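Night Shift, Cell 3

Calum Sutherland had the cover off before the kettle boiled. Bad habit. Power down first, tea second, covers third, that was the Cartwright way, it was on the wall in the canteen.

"It's the right one again," Ashraf said.

"It's always the right one."

Two bowls, square, white. Pick the left, put it down, pick the right. A child could do it. The right arm had done it 300 times yesterday and then, some time after midnight, started coming down a hair off. Just a hair. Enough to tip a bowl.

Calum put the cover back. Four screws, one of them not his. Green lights came up round the shoulder. He stood behind the table with his hands in his pockets so he wouldn't touch anything.

"Go on then. Slow."

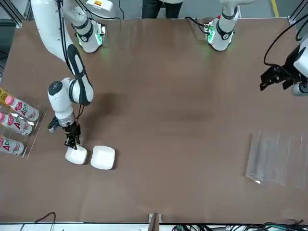
"Stop. Stop there."

Ashraf stopped it. He leaned in, cheek nearly on the table.

"Wrist or elbow?"

"Dunno. Wrist. Did you do the zero after you swapped the cable?"

Nothing. The fan in the Honex cabinet ticking over.

"Ashraf."

"I did the left one."

"You did the left one."

"The phone went! It was Doltar, about the bearings, he kept me on for ages and then I thuoght I'd done both."

Calum wanted to be angry. Too tired. He'd done worse himself, years back, the June they moved the whole line and he'd left a spanner in a gearbox. Never told a soul. It had run 400 hours with the thing in there, singing.

"Right. Pin in. Joint by joint, from the shoulder down. I'll read, you type."

It took them until gone four. Shoulder fine. Elbow fine. Wrist out by a whisker, and Ashraf swore at it in a soft voice, like you would at a cat. Typed the new number. Typed it again, he'd put it in the wrong box.

"Now the wrist camera. See what he sees."

He. They both said he. The left arm was just the left arm.

Calum pulled the stool over to the screen and wiped it with his sleeve.
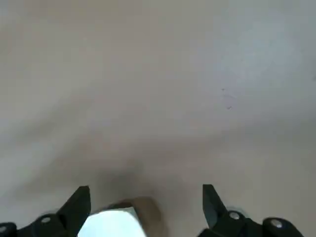 What the wrist saw: two black fingers and a lot of nothing.

"Is that dirt?" Ashraf, pointing. Little specks, off to the right.

"Could be the lens. Could be whatever he's looking at."

"Shall I clean it?"

"After. One thing at a time, then you know which one fixed it."

He saved the file, wrote the number on the back of his hand as well becuase he didn't trust files. Then his coat, then his tea, stone cold, drank it anyway.

"Again," he said. "From the top. Slow."

Ashraf pressed the button.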